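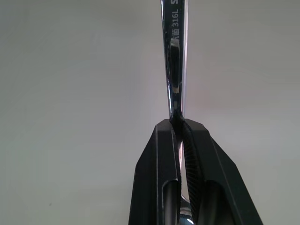
Cutlery took up most of our Thursday meeting, which I was sort of expecting, so I'll start my minutes there. We have been trying to agree on one set for the shared kitchen at Vakmont House since before the winter break, and the drawer is a mess of odds and ends left behind by people who moved out. One of the samples has 316L printed up the handle in white, with some Chinese characters under it, and that started a good ten minutes on what the number means. It's a grade of stainless steel (I looked it up at the table, phone in hand, sorry to everyone who had to wait). The polish is lovely, you could nearly check your teeth in it. The member from the top floor worried that the printing will wear off in the dishwasher, and another member said who cares, it's a spoon we eat with and not one we read. We left that where it was.

We started at ten past seven, in the kitchen, with the big table pulled away from the window on account of the draft. Every floor had somebody there except the second, who sent a note saying they would go along with anything that wasn't plastic. The minutes from last time were approved with one fix: I had written that the kettle was broken, and it is only the lid. Noted, and my apologies to the kettle.

Back to cutlery. We had two offers to compare. Kettler would sell us a boxed set in a brushed finish, and Prollico would sell us the polished kind by the piece, so we could order extra teaspoons, and teaspoons are what we always run out of. I said my bit in favor of buying by the piece - I have been stirring my coffee with a fork since March and I am tired of it. The ground floor liked the brushed finish better and said polished handles show every fingerprint. Fair point! Then again, so does the fridge, and we live with that. We passed the samples around and people tried holding them like they were eating soup, which got a bit silly. Most of us liked a slim handle. Two people with bigger hands found it too narrow to hold comfortably and asked for a few chunkier serving spoons as well, and we agreed to that without a fuss.

Vote: Prollico by the piece, five for, two against. The old cutlery goes into a box by the back door for a week so anyone can rescue a favorite. After that it goes to the thrift store on Jultham Street. Please, please check the box before the week is out. I don't want a repeat of what happened with the cake tins.

Money. The kitchen fund stands at 1013 dollars after the new toaster. We set a limit of 100 dollars for the cutlery, serving spoons included, and if it comes in under that the rest goes toward a drawer organizer. Somebody asked again about replacing the stove. A decent one with the hookup would run us about 2000, so that is off the table until we have talked to the landlord, and I've said I will write that letter. I did say that last time too. It's half written.

Drawers. We spent longer on this than I would have guessed. The plan is that eating cutlery lives in the top drawer, cooking tools in the one under it, and the bottom drawer is for foil, bags and string and nothing else. Knives stay on the rack. The first floor wanted labels on the drawer fronts and the attic found labels fussy, so we settled on small ones inside the drawers where you only see them when you pull them open. I have a label maker and will do them this weekend, if I can find the tape.

Dishwasher. Handles down for forks and spoons, sharp knives washed by hand. There was some grumbling from the handles-up people (you know who you are) and we agreed to try it this way through April and then see how we feel. Could whoever runs it at night also empty it in the morning? We didn't vote on that one, but there was a lot of nodding.

Any other business. The fruit bowl has fruit flies again. The blue sponge is for dishes and the green one is for counters, and I have written that on the wall now. One request for a second cutting board, carried over because we were all getting hungry.

Jobs: ordering from Prollico goes to the top floor, the rescue box to the attic, and I have the labels and the stove letter. We finished at twenty past eight and ate leftover lasagna standing up. Next meeting same time, same table, and the second floor is bringing snacks.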